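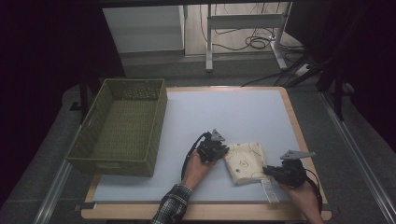 Nomvula Tshabalala reckons you should never fold a tea towel in half first. Thirds, always, longways, and then whatever you like after that. She left this under my last post about the linen drawer, along with the news that I was storing my napkins wrong as well, and I've been thinking about it on and off ever since, which tells you what sort of month January has been.

So. Thirds. I tried it. She's right, annoyingly, at least for the long thin ones. Halves then halves again gives you a fat square with a great lump at one corner, and the lump is what stops the drawer shutting. Thirds lie flatter. On the squarish ones I can't see it makes any difference and I've gone back to halves for those, sorry Nomvula.

Quick catch up for anyone who missed the last one. The flat in Demton has one decent drawer in the kitchen and it was full of cloth. All sorts. Tea towels, napkins, the muslins left over from straining the elderflower, a thing I think was once a pillowcase. You'd pull one out and four came with it. The plan was to get the lot out of the drawer and into baskets on the shelf by the back door, folded, standing up, so you can see what there is.

The green basket is for the nice ones. By nice I mean anything with a drawing on it, or anything somebody gave us. The cream one with the dark line drawings is my favourite and it goes in at the front. Soft as anything now. Finn Nolte says it should be used like any other cloth and not kept for best, and then he used it on the roasting tin, so Finn doesn't get a vote on cloths until spring.

Plain ones go in the other basket, the deep one. Rags in a bag on the hook. The bag is from Skondska, the hardware place by the station, and it's the only bag in the house with handles long enough.

A few things I've worked out, in no order at all.

Fold on something hard and pale. I was doing it on the bed and every fold went soft and wonky. On a table with a smooth top you can run your hand along the crease and it stays put. Also you can see the crumbs.

Lay it out properly before you start. I know. But I kept grabbing them out of the pile and folding in mid air like my mum does, and she can do that and I can't.

Hold both edges and pull gently, then smooth, then fold. If the corners won't meet, leave it. Some of them were never square to begin with, or they were and then they went through a 60 wash, and no amount of tugging is going to sort that out. I spent ages on one of the linen ones before I held it up to the window and saw it was basically a kite.

Ironing – no. I tried it with the first few and gave up. If they come off the line before they're bone dry and get folded straight away they go flat on their own, near enough. The napkins might get ironed if people are coming round. Might.

Don't fill the basket right up. This was my big mistake the first time. I crammed it, and it looked lovely, and then pulling one out was exactly the same as the drawer. Leave a hand's width at the end. The woven ones give a bit at the sides but not as much as you'd think.

And line it if the weave's rough. Mine's all right, but the old wicker one snagged a loop on my good waffle towel and I had to push it back through with a darning needle. It's still got a little bald bit.

What else. Oh, the starch. Somebody at work swears by a spray starch called Nadotis, says it makes everything fold like paper. I bought a bottle, used it on 2 napkins and sneezed for the rest of the evening. They did fold like paper. They also felt like paper. The rest of the bottle is under the sink if anybody local wants it, come and get it.

The drawer itself now has foil, baking paper, string and the good scissors in it, and it shuts. It shuts with one finger! I keep opening it to check. Lis from downstairs came up to borrow a lemon and I made her have a go.

Still to do – the tablecloths, which are a whole other problem becuase there's nowhere flat enough to fold them except the floor, and the cat considers the floor hers. I might try rolling them round a cardboard tube. If you've done this, did they crease where the edge of the tube is? Let me know underneath. And Nomvula, go on, tell me what I've got wrong with the napkins, I did ask but I think the comment got eaten.

Right, washing machine's beeping. More when I've done the tablecoths.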